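Subject: Re: Nanby gripper kit for board teardown

On the Drinerley list someone wrote in June:

> We strip old towers for parts and are thinking of the Nanby kit
> from Pruvcombe. Does it cope inside a case, or do you have to
> pull the board first? And is the wrist camera any use, or should
> we save the money and mount one overhead?

We have had the kit on trial for 36 days, so I can answer part of this. It works inside the case. We leave the board screwed down and lay the tower on its side. The fingers are narrow enough to go in beside the processor socket, and the wrist camera shows you where they are pointing. An overhead camera loses that view as soon as the arm moves in — we tried one first and took it down.

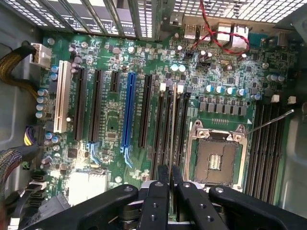
Wrist camera view, fingers toward the memory slots. CPU socket empty.

Memory is the job it does best. We logged 52 modules pulled and had to finish three by hand, all with stiff latches. Power connectors are slower. Where a cable bundle crosses the board we still move it aside ourselves before starting a run.

The trial rate was 359 a month, with the camera included. Spare finger sets are 20 each and we have used one. The manual is thin on calibration, and the support desk took two days to reply.

We will probably keep it for memory and leave the rest to people. If anyone has run the Đồng fingers on the same mount, please post how they fit.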